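4.2 Small parts at the packing bench

Of the four benches in the study this one gave us the most trouble and we give it more room than the others. The work is simple to state. I/O shield plates, the thin punched metal sheets that fit round the sockets at the back of a computer, arrive loose from the press shop at Haugen and leave in cartons. In between they get looked at, matched with whatever small bits belong in the same kit, and put down somewhere. Where they get put down is the subject of this section.

Stock first. The bench takes up to 400 plates in a shift, in a good week nearer 4,000 across all shifts, mostly the Bevix pattern with some Pellano. The two patterns differ by one cutout. Side by side, easy. Apart, at the end of a shift, much less so, and mixed kits were the commonest fault in the September returns.

Containers next. Three sorts in use: blue plastic bins, blue plastic trays, open cardboard boxes. The bins are deep and hold a lot but a thin plate lies flat on the bottom and is a nuisance to get a fingernail under. The trays are better for that, the grid on the floor gives a bit of clearance. The cardboard boxes are the cheapest and the low sided ones were liked best by the packers, who could see straight in without leaning over. Against them: they slide about. The green cloth on the tables cured most of the sliding and also stopped the scratching we saw on bare steel, so we'd count it the best value change of the lot.

A plate dropped in on the diagonal was the usual thing, both in boxes and bins. Packers were asked to square them up and mostly didn't. We stopped asking. Diagonal plates are easier to lift by a corner and did not seem to pick up more bends than square ones, tho our sample is small (see 5.1).

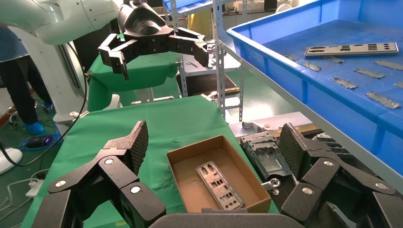
Why not use one kind of container for everything?
It was tried for 2 weeks with trays only, and the bench ran out of shelf. Trays don't stack with plates in them, so each one needs its own bit of flat surface, whereas the cardboard boxes can sit on the table and go straight on to sealing.

We had that question from nearly every site that saw the draft, hence putting it in here.

Brackets and fittings are a separate headache. They are heavier than the plates, have sharp corners, and come to the same bench for a different kit. No home of their own was drawn on the Eromix layout plan, so they end up beside the boxes or pushed to the back. We marked this as a layout fault and left the packers' scores alone. A bracket on top of a shield plate will dent it. A bracket next to one is only untidy.

The adhesive foam strips are worse, for their size. Small, beige, very light, and they stick to sleeves. The kit card says they go in the same tray as the plate. In practise they get tipped in and land where they land, some of them under the plate, and the packer then has to lift the plate to find out what is there. Missing strips made up almost half of the kit faults we logged at this bench. A small lidded pot inside the tray would do it, we think. Not tested.

Height matters too. Trays kept on the shelf over the bench are out of the way of the metal parts, good, but a shorter packer is then looking at the rim and can't see the strips at all. Moving the shelf down 20 cm was agreed and had not been done when we finished.
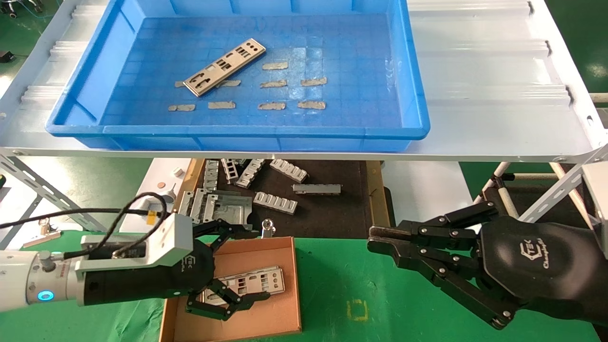
Figure 4. Packing bench: shield plate and foam strips in the blue tray on the shelf, metal brackets and rail below, second plate in an open cardboard box on the green mat.

The lower surface in Figure 4 shows the bracket problem fairly well. Brackets, a rail, a stack of flat plates and a small round cap share one stretch of dark worktop, with nothing on the surface to say which goes in which kit. A regular packer knows. Somebody covering from another bench does not, and the cover shifts had the longer search times (Table 6).

Three things were changed as a result and are carried into the second round: cardboard boxes for finished kits only, trays for plates waiting on strips, and no brackets on the packing table while plates are out. The last is the one we expect to slip first. Bins stay for bulk plates until the press shop can send them in racks, which has been promised but with no date on it.

We did not look at the tape or the labels. Those belong to the sealing bench and are covered in 4.3.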